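Notas para a fala - mercado de filtros e membranas, sessão da tarde

Abrir sem slide. Agradecer à Wiebke Hollmann pelo convite (ela pediu para não passar de 24 minutos, ter o relógio à vista).

Primeiro ponto: a procura por membranas não cresce onde se espera. Os municípios grandes já compraram. Quem compra agora é a indústria média - laticínios, têxtil, galvanização. Dar o caso da Plomberg: 359 pedidos de cotação no último ano, quase todos de fábricas, sete de câmaras. Repetir o número, devagar.

Segundo: preço. Resina subiu, frete subiu, e o cliente continua a comparar só o custo do cartucho. Falar do custo por metro cúbico tratado. Não entrar em fórmulas, da última vez perdi a sala.

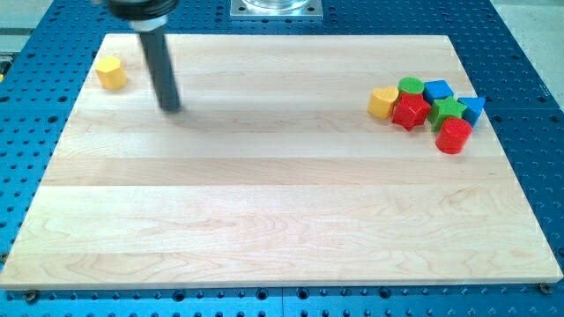
Terceiro: reposição. É aqui que está o dinheiro. A Clunex vende o equipamento quase sem margem e ganha na troca dos elementos, de seis em seis meses. A Jidmont faz o contrario e está a perder contratos. Ver se o Zeeshan Ghauri está na sala antes de dizer isto!!

Se houver tempo - reúso de água em lavandarias industriais, dados da Ilze Sakalauskas. Ainda provisórios, dizer que são provisórios. Se não houver, saltar para as normas.

Normas: prazo de dezembro, muita gente não leu o anexo. Perguntar quem leu, mãos no ar.

Perguntas prováveis: importação asiática (responder com a Yeo, prazos de entrega e assitência local), lamas, subsídios. Subsídios passo ao Gil-soo Cha, ele sabe mais do que eu.

Fechar com o contacto e passar a palavra à Bok-nam Ryu.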